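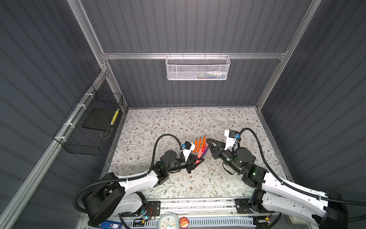 Job costing in a small workshop fails most often at the ticket. A ticket that records only the customer and the due date cannot be priced afterward, and the invoice ends up as a guess based on what the last similar job went for. Write four fields on every ticket before work starts: labor class, material drawn, outside services, and overhead share. Color is the fastest way to keep labor classes apart on paper. A bundle of markers like the orange, pink, red and purple ones in the photo covers a shop with four classes: orange for setup, pink for bench work, red for rework, purple for customer time (calls, quotes, pickup). Draw the stripe down the left margin, where it shows when tickets are filed on edge.

Labor. Record time in quarter hours. Finer intervals produce more arithmetic and no better prices at this scale. Close the entry when you leave the bench, including for deliveries. Time reconstructed at the end of the week runs short, and setup is the class that suffers most.

Material. Charge what was drawn from stock, less what went back in usable condition. Offcuts below the shop's minimum length count as used. Post the minimum length at the rack.

Consumables. Do not ticket abrasives, tape, thread locker or rags individually. Total the receipts for a quarter, divide by billed hours for the same quarter, and add the result to the hourly rate. One quarter at the Hudomberg shop had 1,094 billed hours. The consumables rate from that quarter was kept for the rest of the year and needed one correction, in April, after a change of adhesive.

Rework. Keep it on the original ticket. A second ticket hides the cost and makes both jobs look profitable. Red time is not billed, but it is counted when the next job of that type is quoted.

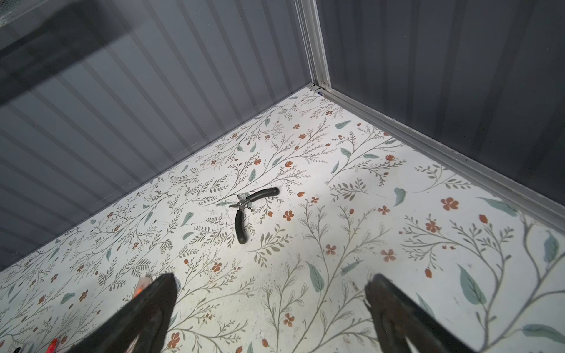
Kartini Saragih writes that the quarterly divisor should be hours worked, with unbilled rework included, and that using billed hours alone overstates consumables in any quarter with a lot of warranty jobs. She changed over at Olero and saw her hourly add-on drop.

Either divisor works if it is used consistently. With hours worked, the add-on must also be applied to red time, or part of the spend is never assigned to any job. Eirini Kokkinos uses billed hours and reviews any ticket where rework passes 13 percent of the total.

Filing. Keep closed tickets by job type, not by customer. Quotes are built from type. When a new inquiry comes in, pull the last 3 tickets of that type, discard none of them, and average the hours by class. If the spread is wide, quote the setup separately.

Tools bought for one job go to overhead unless the customer keeps the tool. Write the purchase on the ticket anyway, in the notes field, with the price.

Contact | Copyright Indbridge Shop Notes | Back to top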